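Mamari Foam Alphabet Set, with Pillach Fabric Cover: Review After One School Term

Foam letters, mixed upper and lower case, attached to a black cloth cover draped over a rounded object
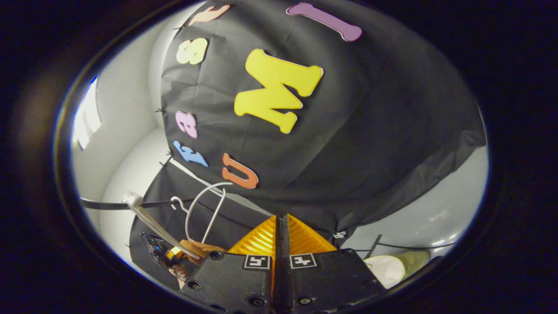

I bought the Mamari letters to replace a set of card ones that had curled at the corners. The requirement was simple: light characters, readable from across a room, that could go on fabric without pulling it out of shape. The cover came from Pillach and was ordered separately. The two products are not sold as a pair, and most of what follows concerns how they behave together.

Contents and sizing

The pack holds 64 pieces. That is enough for both cases of the alphabet plus a dozen duplicates, mostly vowels. Letter height is not consistent. The capitals are larger than the lowercase, as they should be, but they also differ among themselves, and the M is the worst offender. If you want even lines of text, lay the word out on a table first and swap pieces until the heights agree. For loose arrangements the variation does no harm.

The capital I has serifs. I count this in its favor. On sets where the I is a plain bar it gets confused with a lowercase L as soon as it tilts.

Color

Colors run from strong to pale. Bright yellow and orange carry best on black. The pink and the light blue are softer but still clear. The lavender is fine in daylight and weaker under a warm lamp in the evening. The color is not tied to the letter, so a second M in the same pack may be something else entirely. Anyone hoping to spell a name in one color should buy two packs or look elsewhere.

The cut sides are another matter. On my yellow M there is a thin white edge along the cuts. At a few feet it looks like a deliberate outline. Close up it looks like what it is. Only some pieces have it.

Attachment

The letters come with no fixing. I tried two methods.

Small adhesive hook dots, one per lowercase letter and two per capital, were the better choice. They grip the cloth well enough for flat areas. On a curved area the larger capitals want to stay flat while the fabric bends away beneath them, and the outer ends lift. Adding a third dot at the far end cured this on the U. The M needed four.

Double-sided tape held for an afternoon and left a residue on the foam. I do not recommend it.

Letters also rotate. A single dot is a pivot, and any tug on the cloth turns the piece a little. The lowercase f is narrow and suffers most. Two dots, placed as far apart as the shape allows, reduce the problem but do not remove it.

The Pillach cover

The cloth is a plain black fabric with small ties along the edge. I ordered the large size, which weighs 2 pounds on my kitchen scale. It drapes well over rounded shapes and creases softly. The creases do not hang out on their own; a cool iron through a thin towel gets most of them, before any letters go on.

The ties are short. They reach a rail or a hook directly behind the edge and nothing farther away. I would have paid more for another few inches. The stitching where they join the seam has held without fraying, and I have tied and untied them every week since November.

Black shows lint and chalk dust at once. A damp hand along the surface clears it, though it also catches the corners of the letters, so work around them.

Wear

After a term of use, the foam shows shallow dents from fingernails and one torn serif. Dents recover partly overnight. Wiping with a wet cloth has not changed any of the colors. I keep the unused letters flat in a shallow box — stacked on edge they took on a bend that needed several days under a book.

Comparison

The Annamalai felt set has 70 pieces and sticks to rough fabric with no dots at all. It is thinner, it lies closer on a curve, and its letters are uniform in height. It also collects fluff and cannot be wiped. The Evcombe magnetic set is tidy and useless on cloth, unless you are prepared to put a steel sheet behind it.

Verdict

Mamari letters: good for loose, large, colorful lettering on fabric, provided you supply hook dots. Deduct a point for the uneven heights and another for the visible cut edges. Pillach cover: sound material, ties too short. I would buy the letters again. I would measure the distance to the rail before buying the cover again.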